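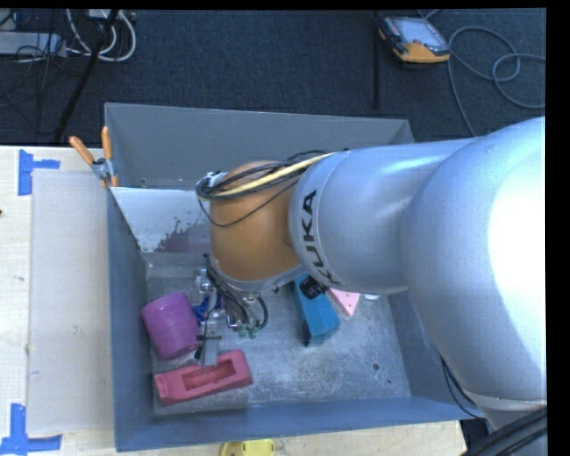
Melbridge, January

## Chapter 12: Choosing What to Pick

The arm at Melbridge is a KUKA, and the bin it works from holds a purple cylinder, a pinkish-red block with a recess in its middle, a teal-blue faceted block and several smaller pieces. A person can look into a bin like that and reach for something without much thought. The software has to settle three questions first: which surfaces belong to the same object, where the tool can take hold, and whether the arm can get there without touching the walls.

Earlier chapters treated these questions separately. In this one we join them into a single program, called the pick planner. The version used here was written by Fereshteh Azimi and Babak Ghorbani as part of the Jitari library, and the listings follow their naming.

The planner takes a depth image and returns a ranked list of grasps. It begins by proposing 3000 candidates, most of them poor. A quick geometric test throws out any that would put the wrist through the side of the bin. The rest are scored, and only the best 12 go to the motion planner, which is slow and should be called as seldom as possible.

Scratched metal causes trouble at the first step. Bright reflections from a bin floor can leave holes in the depth image, or false points that look like a thin object. Section 2 shows how to filter them – and how to tell when the filter has removed part of a real block.

You will need the collision checker from Chapter 9 and a working camera calibration. If your calibration error is above 2 mm, repeat the procedure in Chapter 7 before going on. The exercises can be run in simulation.

### 12.1 From depth image to candidates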